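How to Clear and Clean a Desk That Has Become a Dumping Ground

If your desk is anything like mine was for most of the winter, you will have stopped thinking of it as a desk at all. Mine sits in the back room next to the kitchen overflow, and it had slowly turned into the place where post, batteries, odd screws and half a roll of parcel tape went to live. I put off doing anything about it for weeks, and when I did finally get going the whole job took me 2 hours, including a pot of tea and a long detour through some old holiday leaflets from Fleltville.

So this is a gentle sort of method, meant for a plain desk with a drawer or two, and you can stop halfway and come back to it without making things worse.

What you will need

A couple of soft cloths, a bowl of warm water with a small squirt of washing-up liquid, a box of tissues, a bin bag, a dry paintbrush (an old one is fine) and a cardboard box big enough to hold whatever is on the desktop at the moment. I also like to keep a pencil handy for labelling.

Step one: take everything off the top

Everything, please, even the lamp! It is very tempting to work round the things you know are staying, but you end up dusting in little islands and it never looks quite right. Put the lot in your cardboard box and set it on a chair. Don't sort any of it yet. If you start reading letters now you will still be sitting there at suppertime.

Step two: open the drawer and leave it open

Pull the drawer out as far as it will comfortably come and tip the loose bits on to a sheet of newspaper. Go into the corners with the dry paintbrush, which is wonderful for pencil shavings and those little curls that come off rubbers. If the bottom of the drawer is bare board or card, keep the wet cloth well away from it and use a dry tissue instead. Card goes wavy very quickly once it gets damp, and then nothing sits flat in it ever again. I learned that with a Cesard bedside cabinet I was rather fond of.

Leave the drawer open to air while you get on with the top.

Step three: wipe the top, back to front

Start at the wall and work towards yourself, so that the crumbs and dust come forward where you can catch them. Wring the cloth out until it is barely damp. White desks are lovely to look at but they do show every smear, so follow with a dry cloth straight away while you can still see where you've been.

If your desk stands against bare brick, as plenty do, you will find a fine reddish grit along the back edge. Brush it off dry before any water goes near it, or you'll be chasing pink streaks about for the rest of the afternoon. A tissue is the best thing for the last of it, and for the rim of a cable hole too, where a cloth is too thick to get in properly. Twist the corner of the tissue into a point and run it round.

Pencil or pen marks on a painted front can be stubborn. Try a clean rubber first, then the soapy cloth, and please don't reach for anything gritty. I used Pumphrey cream cleaner on mine years ago and the dull patch is still there to remind me.

Step four: put back less than you took off

My rule is that only things I use at the desk may live on the desk. An upright book or box at the back is quite enough, with perhaps one small card for the notes you mean to act on this week. Everything else goes in the drawer, on the shelves or in the bin bag.
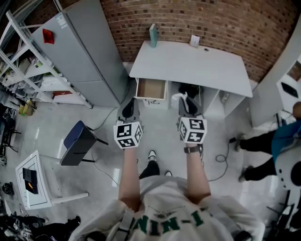

One reader, Gumesus, wrote to me after the first version of this page to say that the drawer ought to be done before the top is even touched, as all the dust from the corners floats up and settles again on whatever you've just wiped. I quite agree, and I've swapped the two steps round since.

Step five: look underneath

Bags tend to gather under desks, and they are easily forgotten. Slide them out, run the brush or the vacuum cleaner right to the wall, and only put back what you would miss. Then close the drawer, have a sit down and enjoy it for a minute before the post comes.

I give mine a quick going-over every week now, and I do the full job again in April when the windows can be open.

Related pages
Sorting a shelving unit without emptying the whole room
What to do with 6 years of instruction booklets
Cleaning the outside of a fridge, seals and all
Brick walls indoors: keeping the dust down
A simple box for paper you can't throw away yet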